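Everything within reach

Interview: a kitchen in Nerncombe, and the woman who has stopped putting it away

The owner of the kitchen at number 41 has asked not to be named, on the grounds that her sister reads this page and has views about worktops. She made tea, moved a towel in order to make it, and put the towel back more or less where it had been.

"People come in and say, oh, you've got everything out," she said. "Yes. I have. I can find it."

She has lived in the house long enough to have owned two kitchens in it. The first was fitted, beige and full of cupboards, and she speaks of it the way some people speak of a first husband. Things went into it at the back and stayed there. When it was finally taken out, she says, they found 2 colanders and a fish kettle, and she has never knowingly poached a fish.

The second kitchen was planned on the opposite principle. There is a pale worktop with grey veins running through it, and there are tiles, and along the foot of the tiles goes a row of whatever is needed before nine in the morning. The cereal is out. So is the toaster. The pills are out too, "because if I can't see them I'm perfectly well, and then I'm not."

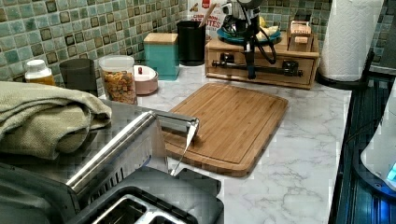
Rubbish, came a voice from the hallway, a worktop was for working on, and anything that had stood there a week without being touched ought to go in a cupboard or to the charity shop. The voice was invited to come in and say so properly. It went upstairs.

"We have that one regularly," she said, and topped up the pot.

Her own rule is looser. Anything may live against the wall. The front half of the worktop belongs to the chopping board, and the board is allowed to sit crooked. She did try keeping it square for a while, after reading that a straight board makes a room look calm. She found herself straightening it with onion on her hands.

The tiles were the one extravagance. She had gone to Hollutis for plain white, was shown plain white, and came home with a mixture of greens, some of it nearer teal, and brown scattered through it. The man in the shop told her it would be forgiving. She took this to be a remark about paint until she had fried something in front of it.

"You'd have to do something really quite serious to that wall before anyone noticed," she said. I said that sounded like experience. She offered me a biscuit.

We then got on to handles, and stayed there for some time. She had assumed that a handle was a handle. She went into Pintér in April for what she describes as "a normal black one" and was asked about roses, spindles and backsets, and which hand the door was. She didn't know which hand the door was. She went home and opened and closed it several times in front of the dog, then rang them up and guessed.

"I'd bought two sofas in my life with less discussion."

What she likes in a lever is a bit of thickness near the hub, where the hand ends up, and a curve that won't catch a cardigan sleeve. She wanted black. She was warned that black shows fingermarks if it has any shine to it, and she chose shine, and has no complaint to make about the warning.
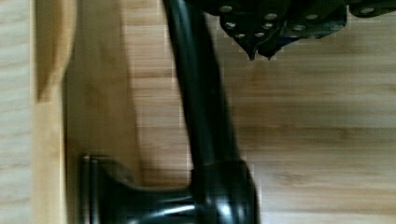
The drawer question

If there is a moral position in this kitchen, it concerns drawers. She is in favour of small ones and against large ones. A large drawer, in her account, is a cupboard lying down, and fills up with the same takeaway menus. A small one can hold teabags, or string, or the good scissors, and when it is full it says so by refusing to close.

Her wooden organiser was bought from Wovusar to go on a desk. It lasted a fortnight there, holding three pens, and was then promoted to the kitchen. It sits at the back of the worktop, where its top does duty as a shelf and its drawer is left open more often than she would like recorded.

"I do shut it," she said. "I shut it when I go on holiday."

I asked what was in it.

"That's a bit personal." 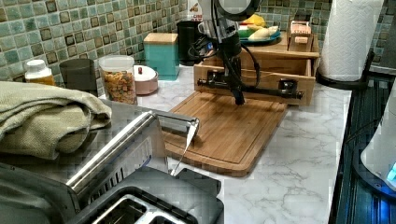

The board, the organiser and its open drawer, with the green tiles behind.

She is just as firm about lids. Everything with a lid has to open one-handed, a policy she arrived at by trying to get into a sealed jar while on the telephone to the water company. The teal canister passes, having a wooden top that simply lifts. I wasn't told what it is for. It has been tea, she said, and it has been sugar, and there was a bad week when it was both.

The utensil pot is black, and she says a spoon in it is a spoon she uses. Everything else was sorted one wet evening into keep, give away and what on earth. The third pile was the biggest and contained an object that neither she nor the voice from the hallway has ever identified. They have kept it in case it belongs to something.

And then there is the fruit. The fruit is cloth. There is a banana with its peel turned back, a slice of watermelon, and something yellow and quilted that she calls a lemon and every child who visits calls a mango. She has given up arguing. They live on a teal plate, and the plate goes wherever there is a flat place for it.

"It keeps beautifully," she said. "I can't say that for anything I've ever had from the market."

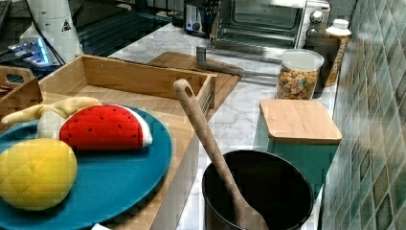 She had real fruit once, in a glass bowl, for show. It was the sort of bowl that appears in brochures, and what she remembers of it is the flies. Visiting children ignored it completely, whereas the cloth slice of watermelon has been served to me, with ceremony, by a person of three. I was made to finish it.

I wondered whether she would change anything. She looked along the wall for a while. A longer worktop, she thought, then took it back, because she would only fill it. Another socket by the toaster would be nice. She would like the drawers in the old dresser to run as smoothly as they did in the shop, and she wants it known that she has rubbed candle wax on them and it made no difference at all.

Her sister, should she be reading, is coming for lunch at one. The towel will be folded. The rest is staying where it is, and she can bring her own colander.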